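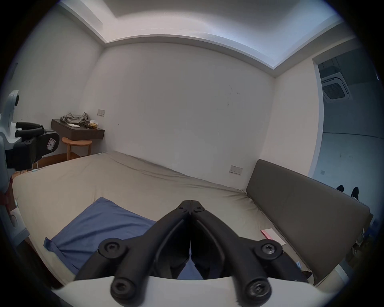
## 3. De la série au livre : circulation et mise en espace de *Chambres de passage*

### 3.1. Constitution du corpus

L'ensemble étudié dans cette section comprend 89 épreuves tirées par Kumudini Sarkar à partir de négatifs réalisés dans des logements meublés de Sistwood. Il a été présenté dans deux lieux successifs, la galerie Tilley puis les salles de la fondation Uddin, avant de faire l'objet d'un ouvrage publié par les éditions Goro. Ces trois états de l'œuvre sont rarement distingués dans la réception critique, qui cite indifféremment l'accrochage et le livre. Leur comparaison fait pourtant apparaître des écarts notables dans l'ordre des images, dans leurs dimensions et dans la place accordée aux légendes.

Le dépouillement a porté sur les plans d'accrochage conservés par la fondation, sur la correspondance entre la photographe et le commissaire Reto Sutter, ainsi que sur les maquettes annotées du livre. Les listes d'œuvres établies pour la galerie présentent des lacunes : plusieurs titres provisoires y figurent sans renvoi à un numéro d'inventaire. Nous avons retenu la numérotation de la fondation, plus tardive mais complète, et signalé en annexe les cas où l'identification demeure incertaine.

### 3.2. Le motif de la chambre

La chambre constitue un lieu commun de la photographie documentaire. Elle a servi aussi bien l'enquête sociale que le reportage ou le constat administratif, et chacun de ces usages a laissé des habitudes de cadrage dont les praticiens contemporains héritent, parfois à leur insu. L'enquête privilégie le point de vue reculé, qui permet de rapporter le mobilier à la superficie de la pièce. Le constat isole un détail et le rapporte à une nomenclature. Le reportage réintroduit l'occupant, ou du moins les signes de sa présence.

Sarkar emprunte à ces trois registres sans en adopter durablement aucun. La literie y tient une place centrale, à la fois comme surface et comme indice d'usage : plis souples d'un drap-housse beige, aplat bleu d'un oreiller ou d'une étoffe pliée (fig. 1). L'attention portée au textile a été relevée dès la première présentation de la série. Nusrat Samarakoon y voit la persistance d'une culture du tirage, dans laquelle la qualité d'un gris ou d'un beige engage la lecture de l'image autant que son sujet. Rizwan Abeysekara défend une position différente et insiste sur la valeur locative des lieux, que les légendes de la galerie mentionnaient en toutes lettres et que le livre a supprimée.

Cette divergence tient en partie aux sources. Samarakoon travaille à partir des épreuves, Abeysekara à partir des documents de l'exposition. L'une décrit une œuvre silencieuse, l'autre un dispositif où l'écrit occupe une part importante du mur. Il nous paraît préférable de traiter les deux lectures comme relatives à des états distincts de la série.

### 3.3. L'accrochage

À la galerie Tilley, les épreuves étaient disposées en une ligne continue, à hauteur constante, sans regroupement par immeuble. Les légendes, dactylographiées sur des cartons étroits, indiquaient la rue, l'étage et le montant du loyer. Le visiteur suivait un parcours unique, imposé par la configuration du local, et rencontrait les images dans l'ordre des prises de vue. Ce choix, consigné dans une lettre de Sarkar datée du mois de juin, répondait au souhait de conserver à l'exposition la forme d'un relevé.

La fondation Uddin disposait de six salles. Reto Sutter y a proposé une répartition par type de lumière, que la photographe a d'abord refusée, puis acceptée sous réserve que les légendes soient réunies dans un livret remis à l'entrée. La conséquence de cette concession est sensible dans les comptes rendus de presse : les mentions de loyer, très commentées lors de la première exposition, n'y sont presque plus évoquées. Le vocabulaire employé se déplace vers la peinture d'intérieur et la nature morte. Les plans conservés montrent en outre que deux formats de tirage ont été mêlés dans la salle d'entrée, alors que la galerie n'en avait montré qu'un seul.

Il serait excessif d'imputer ce déplacement au seul commissaire. La fondation avait pour usage de limiter le texte mural, et son règlement intérieur fixait la longueur des cartels. Les échanges conservés attestent que Sarkar a tenté d'obtenir une dérogation pour la dernière salle. Aucune réponse écrite n'a été retrouvée.

### 3.4. Le livre

L'ouvrage des éditions Goro a été tiré à 500 exemplaires. La maquette, confiée à Paweena Kaewsai, abandonne à la fois l'ordre chronologique de la galerie et la répartition de la fondation. Les images y sont imprimées en belle page, la page de gauche restant blanche, et les légendes sont reportées en fin de volume sous une forme abrégée. Les loyers n'y figurent plus. Dans ses annotations, Kaewsai justifie cette omission par le vieillissement prévisible des montants, argument que la photographe a contresigné sans commentaire.

Le recours à la page blanche modifie le rythme de consultation. Chaque intérieur se trouve isolé, et les rapprochements que l'accrochage linéaire rendait immédiats supposent désormais un retour en arrière. Certaines paires disparaissent tout à fait. C'est le cas des vues prises dans un même immeuble à des étages différents, qui se suivaient à la galerie et que le livre sépare par plusieurs cahiers. La table des légendes permet en principe de les reconstituer, à condition de disposer de l'adresse complète, que l'abréviation ne donne pas toujours.

L'examen des épreuves d'imprimerie apporte un dernier élément. Sarkar y corrige à plusieurs reprises la densité des ombres et demande que les tons clairs soient maintenus en retrait du blanc du papier. Ces interventions, limitées aux planches du premier et du troisième cahier, n'ont pas été reportées sur l'ensemble du volume. Les exemplaires consultés présentent de ce fait des différences de rendu entre cahiers, dont il convient de tenir compte avant toute comparaison avec les tirages d'exposition. La section suivante examine la réception du livre dans les revues spécialisées et revient sur la question des légendes à partir du livret de la fondation.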